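Can a machine tidy my jewelry yet?

I live in Stornolville with 586 tiny things and no patience, so I keep asking whether a robot could do my sorting. Grippers first, then -- small stuff is the real test! One pearl earring between two ribbed blue pads, over a fuzzy blanket:
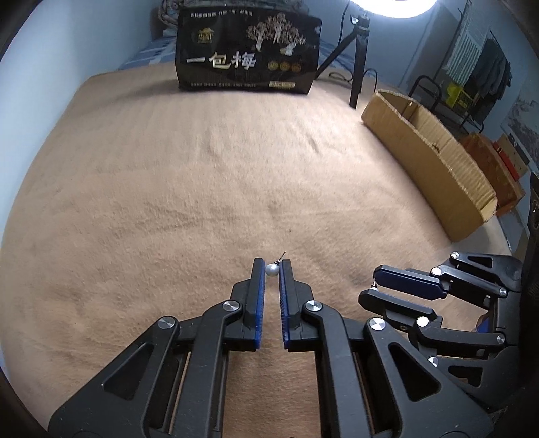

Beads are another story

A strand sags and snags on its neighbors, and you can't just grab the middle and hope. I'd hand over the laundry before I'd hand over this box.

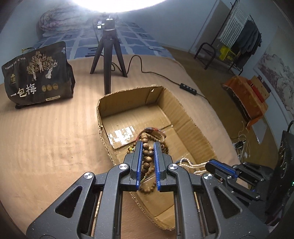 Brown prayer beads between the pads, cardboard box below.

Comments

Cha: I'd pay 70 bucks for one that does socks.

Flillalura: Necklaces please!! Mine are one big knot.

Contact | © Rernport blog | Back to top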